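Home News Events Jobs Contact

We use cookies to make this site work. Accept all – Manage settings

Open day fills the hall at Hendomholm

The Jelthorpe automation lab opened its doors in February and people came, 179 of them by the sign-in sheet. Doors at 10 a.m., line out to the parking lot by half past. Coffee gone early.

Main draw was the robot hand from the Suksawat project, shown on a bench setup with a green belt conveyor. Short demos all day, a few minutes each. Visitors stood behind a tape line and asked alot of questions, mostly about price and what happens when the thing drops something. Staff answered the second one. 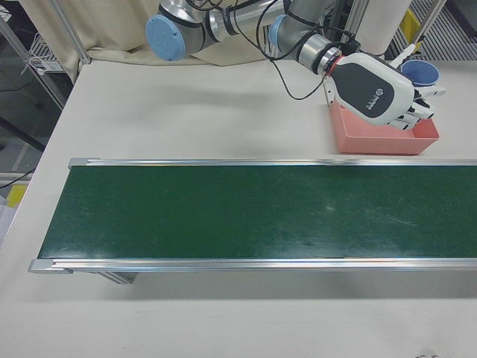
Hendomholm newsdesk

At the bench the jointed white fingers curl down over a shallow pink tray, just behind the belt. Small parts handling is what the lab is after – picking things out of trays, over and over, without crushing them. The team says it ran 840 practice picks in the weeks before the open day and plans more through spring.

Also on show: a sorting line from Plokavmont, a packaging firm two streets over. It was down for most of the morning with a sensor fault. Back up after lunch, to some applause.

School groups get their own session next month, 50 places, sign up at the front desk. The lab is also looking for local shops with dull repetitive jobs they woud like looked at. No charge for the first visit.

Parking is behind the building, not on the street.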